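Léonie Barbier
October 2018
Thread: what I've been learning about getting two arms to share one small table. Planner stuff mostly, with a bit of perception. Long one, get a cuppa.

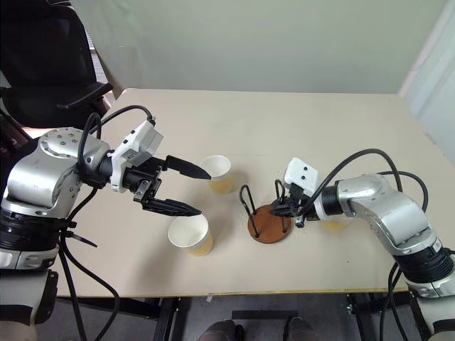 The planner is called Clirken and I've been working on it at Nellmont since the start of the year. Its whole job is to take two arms that each think they own the world and give them one timeline. The task we keep throwing at it is cups and a stand: paper cups, a round wooden base with black wire hooks coming up off it, one arm on each side. I love this task. It looks like nothing and it breaks everything. With the left fingers open across the space between two cups and the right ones nearly at the rear hook, there's very little spare air left in the middle, and that's the bit of air both plans want.

First version: plan the left arm, freeze it, plan the right arm around it. Easy to write, easy to debug, and painfully slow on the table. The right arm spent most of its life parked and waiting its turn. Marty called it "the four-way stop" and the name has stuck in the commit messages.

Second version: plan both arms together as one big 14-joint thing (two arms, seven joints each). Lovely motions when it found them! But the sampler would go off exploring the most ridiculous corners of the space, and planning times were all over the shop. Fine for a demo, no good if you want to replan whenever a cup gets nudged.

What we run now is in between. Each arm gets its own path, geometry only, no timing. Then a second stage decides how fast each arm moves along its path so they never want the same spot at the same moment. If no timing works, we go back and bend one of the paths. Most of the time the timing alone sorts it out.

If you want to read up on this, search for "coordination diagram" or "path-velocity decomposition". The ideas are decades old and they hold up beautifully. You draw arm A's progress on one axis and arm B's on the other, shade the squares where they'd collide, and find a way from the bottom corner to the top. I printed a few and stuck them above my desk. They're gorgeous.

Now cables. Our collision model had tidy arms made of capsules. Real arms have black cables arching over the top of them, and they swing about as the wrist turns. For ages we pretended they weren't there.

We tried simulating them properly. I spent most of September on it and I don't regret it, but it was much too heavy for what we got. The current fix is dumb: a fat padded shape that follows the wrist and grows when the wrist rolls past a certain angle. It costs us a bit of reach. I'll take it.

Perception side. Thin black wire is a nightmare for depth. Our sensor returns a few brave pixels along a hook and then gives up, so the point cloud has a nice solid base with some floating crumbs over it. If you plan against the crumbs, you plan straight through the hook.

So we don't use depth for the hooks at all. We find the base, which is a good big disc in a strong reddish-brown against a pale tabletop, then work out the rotation from the wire in the colour image, then drop in the known model of the stand. The planner only ever sees the model. Rotation is still the weak part. When one gripper is covering a hook the estimate can flip, and then everything downstream is very confident and very wrong.

My fix for the flips was to stop throwing away old answers. The tracker keeps 2 guesses alive and needs a decent run of evidence before it swaps them. Took me an afternoon, should have done it months ago.

Cups are their own fun. From above, a white rim is an excellent thing to fit an ellipse to. Then an arm slides in front and you've got a sliver of tan cup wall and no rim whatsoever. We used to drop the cup from the world model as soon as the rim went missing — so the planner would cheerfully send an elbow through it. Now a cup that goes out of view stays where it was last seen, with a margin that grows the longer it's hidden.

Lesasance is our replay tool and it's the piece I'd rescue from a fire. It takes a logged run and lets you scrub through what the planner believed, next to what the camera got, on one clock. Before we had it, we argued about whether a bump was perception or planning. Now we look, and it's usually a timestamp.

Speaking of! If you take one thing from this thread, check your timestamps. Our joint states and images were stamped in different places, one when captured and one when received. While the arms were still, you'd never know. While they moved, every cup picked up a little ghost wobble, and I'd been "tuning the filter" to hide it. Very humbling week.

We also run 1000 randomised layouts through the planner overnight, no hardware, just cups and stand shuffled around a virtual table. I sort the results by planning time and look at the worst ones over breakfast. The average barely tells me anything. The ugly tail is where the bugs live, and a good few of them have been the same bug: both arms start inside each other's padding, and the planner can't find a legal first step.

The answer to that one, for anybody who hits it: let the padding shrink at the start of a plan and grow back to full size over the first little stretch of motion. Keep the real geometry hard the whole way. Only the extra fluff is negotiable.

Somebody always asks why we don't learn the lot end to end. I'm keen on that work and I read all of it! For this piece I like being able to point at a square on a diagram and say, there, that's why the right arm waited. It makes it so much easier to fix.

Next up is handing a cup from one arm to the other, where suddenly you want the grippers close together and all my lovely keep-apart code is in the way. Marty has a sketch for it on the whiteboard with over 4 colours of marker and a lot of arrows. I understand maybe half of the arrows so far.

Replies are open. If you've done dual-arm timing with moving obstacles, please tell me what you used, I'm collecting papers for the long weekend.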